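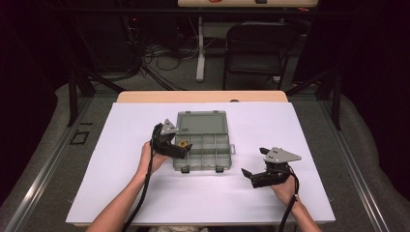

Figure 2. Compartment box on the white work board, lid folded back, first part placed in the front-left compartment.

Section 3. Setting up and filling the compartment box

3.1 Scope
This section covers the preparation of the work board, the opening and positioning of the Vedico compartment box, the placing of small parts, and closing. It applies to all bench kits assembled under the Wovusmont parts plan. Labeling of finished boxes is covered in Section 4. Storage on the Skemoslow shelf units is covered in Section 5.

3.2 Before you start
You will need:
Compartment box, empty
White work board
Layout sheet for the kit being filled
Parts, sorted by type in open trays
Soft dry cloth

The layout sheet shows which part goes in each compartment. Sheets are stored by kit number in the Gallegos binder. Check the revision letter on the sheet against the one on the work order. If the letters do not match, do not start the kit.

CAUTION: Small parts are a choking hazard. Keep filled and part-filled boxes out of reach of children.

3.3 Preparing the work board
1. Clear the tabletop and wipe it with the dry cloth.
2. Lay the white board flat on the table. It may cover most of the top. Leave a strip of table visible along the far side so that the board does not overhang.
3. Press down on each corner in turn. The board must not rock. If it does, lift it and check underneath for stray parts.
4. Wipe the board. Small rings and washers are easier to find on a clean white surface.

NOTE: Do not use the board as a cutting surface. Score marks catch flat parts and make them hard to pick up.

3.4 Opening the box
1. Place the closed box in the center of the board with the latches toward you. There are two latches on the front edge, one on each side of center.
2. Release both latches before lifting the lid. Lifting with one latch still engaged twists the lid and strains the hinge.
3. Raise the lid with both hands and fold it back until it lies flat behind the tray.
4. Check that the open lid is fully on the board. If the back edge meets the edge of the board, slide the whole box toward you.
5. Let the latches hang down at the front. Do not fold them up over the tray, where they will block the front row.

CAUTION: Do not leave the lid standing upright. A lid that falls forward during filling can knock parts from one compartment into the next.

NOTE: There is a small tab on the right side of the tray. Do not lift or drag the box by this tab. Move the box by holding both short sides at the base.

3.5 Checking the compartments
Look into each compartment before placing any parts. Parts left over from an earlier kit are the most common cause of rejected boxes. The tray material is translucent, and clear or gray parts can be missed when viewed from directly above. Tilt the tray slightly toward you if in doubt.

Check the dividing walls for cracks. The walls are molded as part of the tray and cannot be replaced. A box with a cracked wall is set aside and marked for return.

3.6 Filling order
Filling starts at the front-left compartment. Work from left to right along the front row, then move back one row and start again from the left. The order is the same for left-handed and right-handed users, so that a part-filled box can be handed over and continued without confusion.

1. Find the first compartment on the layout sheet.
2. Take one part from the matching tray. Do not carry a handful over the box.
3. Bring the part in low over the compartment and lower it to the floor of the compartment before releasing it. Dropped rings tend to bounce or roll.
4. Check that the part lies fully inside the walls. A ring resting on top of a wall will stop the lid from closing.
5. Repeat until the compartment holds the quantity shown on the sheet.
6. Mark the compartment as filled on the sheet, then move to the next one.

Ring-shaped parts are laid flat unless the sheet shows the letter U (upright). Where a compartment takes more than one ring, stack them and then settle the stack against the left wall. The maximum for any single compartment is 20 rings of the smallest size.

NOTE: Keep one hand free to steady the tray when working in the back row. The box is light when empty and will slide on the board if pushed.

3.7 Correcting a misplaced part
1. Stop filling.
2. Remove the part from above. Do not tip the box to get it out.
3. Compare the part with the sheet and place it in the correct compartment, or return it to its tray.
4. Recheck the compartments on both sides of the one affected.

If two types have become mixed in one compartment, empty that compartment onto the board and sort the parts there. Return them only when the board has been cleared of everything else.

3.8 Closing
1. Compare the whole tray with the layout sheet, row by row.
2. Run a finger lightly along the tops of the dividing walls. Nothing should stand above them.
3. Bring the lid forward and lower it slowly.
4. Press down on the lid above each latch and engage the latches one at a time.
5. Turn the closed box a quarter turn to the left and back. Parts may shift inside their compartments, but none should pass over a wall.

CAUTION: If the lid does not close under light pressure, open it and look for a raised part. Do not force the latches - the hinge side will give before the latch does.

3.9 Interrupted work
A part-filled box may stay open on the board for a short break. For longer breaks, and always at the end of the shift on Friday, close the box, engage both latches and place the layout sheet under it with the filled compartments marked.

Questions about layout sheets and changes to the filling order go to Viktória Hajdu, kit documentation. The next revision of the sheets is planned for September; until then, handwritten corrections are valid only if initialed.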